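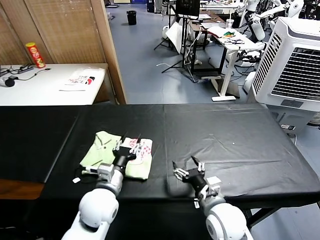
How Do Robots Learn to Handle Clothes?

A guide for young readers from the Laitinen Learning Centre

Picking up a T-shirt is easy for most people. You can do it while talking to a friend or looking out of the window. For a robot, it is one of the hardest jobs in the house. Scientists in many countries are working on the problem, and this page explains one way of doing it, used in a project called Furska.

Why is cloth so difficult?

A cup keeps its shape. If a robot learns where the handle is, the handle will be in the same place on the cup tomorrow. Cloth is different. Each time a shirt is dropped on a table it makes new folds and new bumps, and a sleeve may be hidden underneath. Engineers call cloth a "deformable object", which means a thing that changes shape when it is touched.

Learning by being shown

In the past, people wrote a long list of instructions for a robot to follow. This works well in a car factory, where every part arrives in the same position. It does not work well with laundry.

The Furska team uses a method called "learning from demonstration". A trained person guides the robot's two arms through a task from beginning to end. While this happens, a computer stores what the robot's cameras see and how each joint moves. One recording of this kind is called an episode.

After many episodes, a computer program studies them all. It looks for links between what the cameras saw and what the arms did next. The finished program is called a policy. When the robot meets a new heap of cloth, the policy chooses the next small movement, then looks again and chooses another.

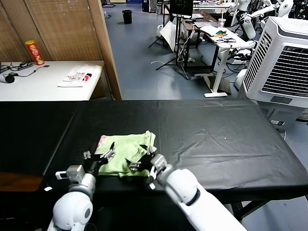
Two arms are useful for this kind of work. One gripper can keep part of the cloth still while the other pulls a fold or a corner. You can try this at home. Put one hand behind your back and fold a jumper on a table. Most people find that it takes longer and looks untidy.

What did the researchers find out?

The team wanted to know whether it is better to practise with one garment many times or with many garments a few times each. They trained two policies. Each one learned from 1000 episodes.

The first policy, named Tellard, saw only one shirt. The second, named Brirnness, saw 187 different pieces of clothing and cloth. Both were then tested on 8 garments that neither had seen before.

Tellard was very neat with its own shirt, but it folded only 2 of the new garments correctly. Brirnness was a little slower and folded all but one. The garment it could not manage was a long scarf, and the team is now recording more episodes with scarves and towels.

Words to remember

Gripper: the part at the end of a robot's arm that takes hold of things.
Joint: a place where the arm can bend or turn, like your elbow.
Episode: one complete recording of a task.
Policy: the program that decides what the robot does next.

Something to discuss in class

Choose a job you do at home with your hands — making a bed, perhaps, or packing a school bag. Which parts would be hard for a robot to learn? How would you show it what to do?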